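Please Stop Curing My Mice

My aunt, Deolinda Abreu, reads the health news before she reads anything else, including the weather, and then she calls me. She calls me for the reason that I once worked in the press office of a medical school, and in our family this counts as having gone to one. Last month she wanted to know if she should stop worrying about her kidneys. A drug had been found. It was in the paper, next to an ad for gutters.

I looked it up while she waited. A drug had indeed been found, and it had done wonders for the kidneys of mice. The word "mice" made its first appearance in the eleventh paragraph, after two quotations, a paragraph on how many people have bad kidneys, and the phrase "could transform care." I told my aunt that things looked very good for her if she was a mouse. She said that was no way to talk to someone with a creatinine problem, and she was right, and I've been annoyed ever since.

I want to make a modest case against the hopeful medical press release. I wrote them for six years, so consider this testimony from inside the building.

You start with a paper. The paper has a title like a dropped tray of cutlery, and it says that in a certain strain of mouse, fed a certain diet, a certain molecule lowered a certain marker by a certain amount, and that the authors would like more money. It is usually careful. I have a lot of respect for the discussion section of a scientific paper, where grown adults spend four pages listing the ways they might be wrong. I can't think of another profession that does it. My plumber doesn't.

Then the paper comes to the press office, and a person like me sits down with it and a cup of coffee and looks for the human being in it. There isn't one. So you put one in. You write that the condition affects millions of people, and that is true. You write that current treatments have serious side effects, also true. You write that the new finding may one day lead to better options. Well, it may. So may anything. Every sentence would survive a lawyer. It's only when you read them one after another that you come away believing something nobody has shown.

I did a release once on a compound the lab called Pruma. It had been tested in a dish and then in 33 mice. I remember the number because I took it out. My boss thought it sounded small. I said it was small, and he said that was his point. In the version that went out, Pruma had been shown to work "in preclinical models," a lovely phrase that can hold a mouse, a dish or a piece of software, and that most readers take to mean people who haven't checked in at the front desk yet.

We got 113 calls in two days. Some were from reporters. Most were from patients or from their sons and daughters, who had typed the name of a disease into a search box at night and found me. They wanted to know where to sign up. I had a script for it. The script said that the research was at an early stage and that callers should talk with their doctor, and I read it to a man in his seventies who let me get all the way through and then asked, very politely, how early. I told him ten years if everything went right. He thanked me and said he'd check back.

Pruma, for the record, didn't make it into people. It did something unpleasant to the liver of the next animal up. There was no release about that. I didn't leave it out from wickedness; no one sent me the paper, and I don't think there was a paper. A failed compound goes quiet the way a restaurant does, and one day you notice there's a phone store there.

I can hear my old colleagues clearing their throats. They have arguments, and some are decent.

The first is money. Labs run on grants and gifts, and donors don't write checks for a marker in a strain of mouse. They write checks for hope. I accept this. I've sat at the dinners. But I've also noticed that the donors at those dinners are often retired people who ran large companies, and who can perfectly well be told that a project is a long shot with a good idea behind it. They have funded worse. One of them had owned a minor league hockey team.

The second argument is that people know to take it with a grain of salt. They do not. Or they know it about other people's diseases. I'm a skeptic on every page of the paper until I get to the one about migraines, at which point I become a child at a magic show. I once bought a quantity of magnesium I'd be embarrassed to state.

The third is the one I find hardest, and it's that hope is good for people. Who am I to stand in my aunt's kitchen and take away her mouse drug? I've gone back and forth on this. What settled it for me was watching her over a couple of years. She'd had, by my loose reckoning, a cure every season. Each one lifted her for a week. Then it sank without a word, and she'd ask me whatever happened to it, and I wouldn't know. By now she has started to believe the cures exist and are being kept in a drawer somewhere by people who make more money from dialysis. She is a sensible woman. She ran the payroll of a school district. We did that to her, one "could transform care" at a time, and it's going to be very hard to talk her into believing the next thing that's real.

And real things do come along, which is the maddening part. In March a large trial reported on a blood pressure combination that had been studied in 1,939 actual people, randomly assigned, followed for years, with the dropouts accounted for. It was cheap. It worked somewhat better than the usual approach. I thought it was wonderful. The headline had the word "modest" in it, and it ran below a story on a nasal spray that had made some zebrafish less anxious. My aunt didn't call me about the blood pressure trial. She did ask about the zebrafish.

So there's a perverse sort of exchange rate at work. The further a finding is from a patient, the more freely you can talk about it, since there are no patients around to complicate matters. Once real people have swallowed the thing, you're stuck with what happened to them. They got dizzy. Eleven of them moved to Arizona. A tested treatment always sounds a bit tired next to an untested one, in the way that a husband does next to a man on a train.

Companies have picked up the habit too, and they're better at it than universities, having budgets. I get mail now from an outfit called Jadico, which wants to sell me a test, and from its rival, Wovov, which wants to sell me a subscription to a test. Both sound like something you'd shout to a horse. Both cite studies, and I've read them, having become the kind of person who does. The studies say that more studies are needed. The brochures have a couple on a sailboat.

I'm told the answer is education, and that if the public understood the phases of clinical trials, all would be well. I've tried it on my aunt. I drew her a chart: dish, mouse, bigger animal, a few brave people, more people, a great many people, pharmacy. I explained that most candidates fall off somewhere along the way. She studied it and asked which box her kidney drug was in. I pointed to the second one. She asked why, in that case, it was in the newspaper. I had no chart for that.

What I'd like is pretty dull. Put the species in the headline. "Drug Protects Kidneys in Mice" is a fine headline, and it's shorter. Put the number of subjects in the first paragraph, whether they had hands or paws. Strike "breakthrough" and "game-changing," and while we're there strike "holds promise," which can be said of any egg. And if an institution announces something at the start, let it be made to announce the end, in the same type size, even if the end is that it didn't work and everyone has gone on to other projects. I'd read those. I think my aunt would read those. There's something steadying about a person who comes back to tell you how it went.

A former colleague, Rainer, still does the job, and I ran some of this past him over lunch. He said he had tried putting "in mice" in a headline once. The scientist was fine with it. The dean's office sent it back with the two words circled and a note asking if they were strictly necessary. He took them out. He has a mortgage, and I bought my own lunch that day and kept my mouth shut, having taken out the 33.

He did say that he's begun keeping a list, on his own time, of every treatment he has announced and where it stands now. It runs to several pages and he hasn't shown it to anyone upstairs. I asked him what was on it under kidneys. He said he'd look, and he did, and on Sunday I called my aunt before she could call me, and read her the entry. It was short. She asked me to spell the name of the drug so she could cross it off her own list, which I hadn't known she kept.

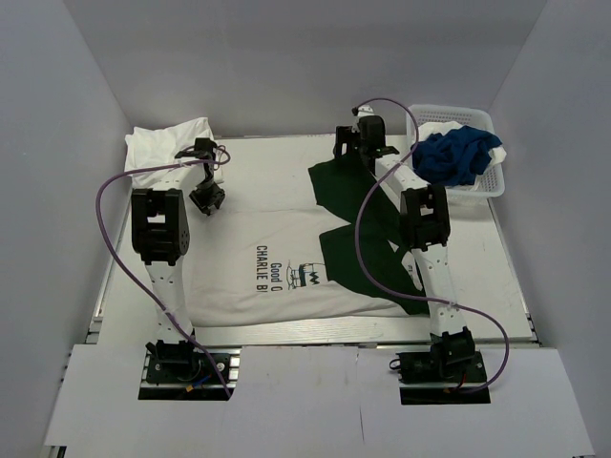 Hers goes back further than his does. She has offered to lend it to him, provided he returns the folder.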